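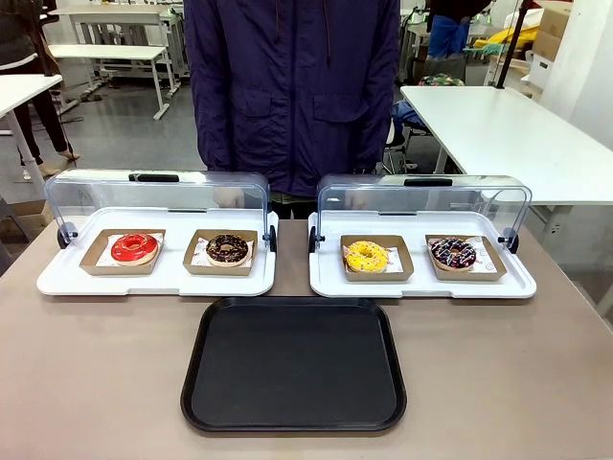
A commenter on my earlier Curside thread wrote that a machine able to stack cartons all night can surely move a donut to a tray, and that I should stop paying for counter labor. I would like a second opinion from people who run this kind of equipment.

The shop is in Prallthorpe. We sell from display trays with hinged clear covers, one donut per open kraft box, each box lined with printed paper. The task as I would write it: raise the cover, take the requested donut with its box, set it on a black serving tray, close the cover. We did this 773 times in January. Bomovix quoted a two-arm cell and says the job is within range. Glaze marks on the covers are not acceptable. Neither is a donut that has slid into the side of its box.

Is this realistic today, or should I wait?

Posted by **glazeline**, March 17, 2024

---

**torque_spec**

Partly realistic. Split it into steps and rate each one separately.

1. Raising the cover. A handle on the top edge of a hinged cover is a fair target. The motion is an arc, so the arm has to follow the hinge. If it pulls in a straight line it will drag the whole tray. Fasten the trays down.
2. Picking up the box. Harder than it sounds. Kraft board gives under a side grip. Foam on the fingertips helps, but you need a force limit, and you need to test it with the heaviest donut you sell and with an empty box.
3. Placing on the serving tray. The raised rim is the problem. Come down from above with at least 9 mm of clearance and release slowly.
4. Closing the cover. Use the same arc in reverse, with a speed limit near the end.

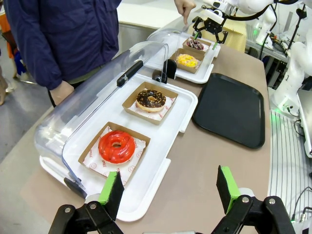 *Four donuts in boxes, both covers up, serving tray to the right.*

Sprinkles and chopped nuts should not affect the grip if the arm handles only the box. They do affect recognition. Two chocolate donuts with different toppings can be confused under glare from a clear cover, so do the recognition with the cover open.

Ask the vendor for a run on your own boxes, from several starting positions, with no one resetting the layout between attempts. A demo where every box starts on the same mark says little about your counter.

---

**benchrow**

We had an Isaksson cell for boxed pastry. It took around 20 seconds per box and our staff were faster. We returned it.

---

**flatpack_lou**

The post above leaves out whether the cell was doing anything else. Cycle time matters less if the arm also restocks before opening.

On the original post: 773 in a month is low volume. At that rate I would not buy. Get a rental price and a written failure rate, and have them define "failure." One vendor sent me a sheet with 21 test conditions, and a box placed upside down was listed as a completed transfer.

Also ask who cleans glaze off the foam pads and how often. Ours were glued on, and replacing a pair meant recalibrating the grip.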